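Last updated: Jan 15, 2023

Skenisside Opens Orders for Altia Bin-Picking Kit

Package pairs a two-finger gripper with a wrist camera and setup software for small packing and returns lines

BENAVIDES – Skenisside today opened orders for Altia, a bin-picking kit that fits on the end of a robot arm a customer already owns. The kit is meant for shops that handle light, soft or oddly shaped items in plastic bins and have been doing that work by hand.

Altia includes a two-finger electric gripper, a small camera that mounts at the wrist, a cable set, a mounting plate and a license for the company's Drerudis setup software. It does not include an arm. Mounting plates are available for most common tabletop arms, and Skenisside will cut a plate to a customer's drawing for an added charge.

The gripper uses flat black finger pads set at an angle to each other. The pads can be changed with a hex key. Each kit comes with 2 spare sets, and customers who handle parts with sharp edges should plan on replacing pads more often than customers who handle foam, cloth or cardboard.

The wrist camera sees the work from the position of the hand. Skenisside chose this layout after trying an overhead camera on an earlier version. The overhead camera needed its own stand, and the arm often blocked its view at the moment of the grasp. With the camera at the wrist, the view moves with the tool and there is no stand to bump. The drawback is that the camera can see only what the hand is facing, so the arm has to make a short look-over move before the first pick of each cycle. Customers who need the shortest possible cycle time should take that move into account.

Drerudis runs on an ordinary desktop computer. A user marks the edges of the work area, tells the software where the bin sits, and then guides the arm by hand through a set of sample picks. Skenisside recommends 50 sample picks for each type of item. For items that bend or compress, such as foam packing blocks, it recommends more, taken with the item lying in different positions. The samples stay on the customer's computer unless the customer chooses to send them in for support.

The company also recommends laying out the table with masking tape before the first session. Tape lines give the operator fixed places to return the bin and other fixtures to, and they make it easy to notice when something has been moved between shifts. The tape does not need to be neat. The software does not read it, and any color that shows up against the tabletop will do.

Skenisside tested Altia at its Benavides shop over 1,000 picks before opening orders. The test items included foam blocks, padded mailers, folded cloth and small cartons. Foam in a bin close to its own width was the hardest case, as there was little room to get a finger down beside the block. The current release handles this by letting the user set a preferred side to approach from, and by limiting how far the fingers open near a wall. Thin, flat items lying against the bottom of a bin remain outside what the kit is rated for, and the company does not advise buying it for that job. 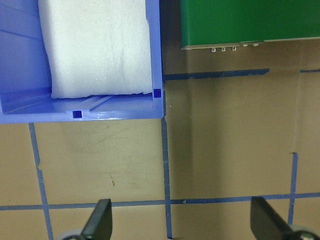

Drerudis, asked about by early users more than any other part of the kit, drew a mixed response from one shop that had it on loan. The shop's lead operator said the hand-guided samples were simple to record and that new staff picked up the routine quickly, but that she would like a faster way to throw out a bad sample without stopping the session. She added that changing from one bin size to another still took longer than she wanted.

Skenisside said both points will be covered in a software update planned for March. The update will be free to everyone who has bought a kit by then. It will add a discard button to the recording screen and will let users save bin settings under a name and load them again later.

Altia can be ordered directly from Skenisside. The first production run is 245 kits, and orders will be filled in the order they are received. Each kit carries a one-year warranty on the gripper and camera. Finger pads are treated as wear parts and are not covered. Remote setup help is included with every order – on-site setup can be arranged for customers near Benavides.

About Skenisside

Skenisside designs and builds grippers, mounts and software for small robot arms. Its products are assembled and tested in Benavides. Questions about orders, mounting plates or loan kits can be sent to the sales desk.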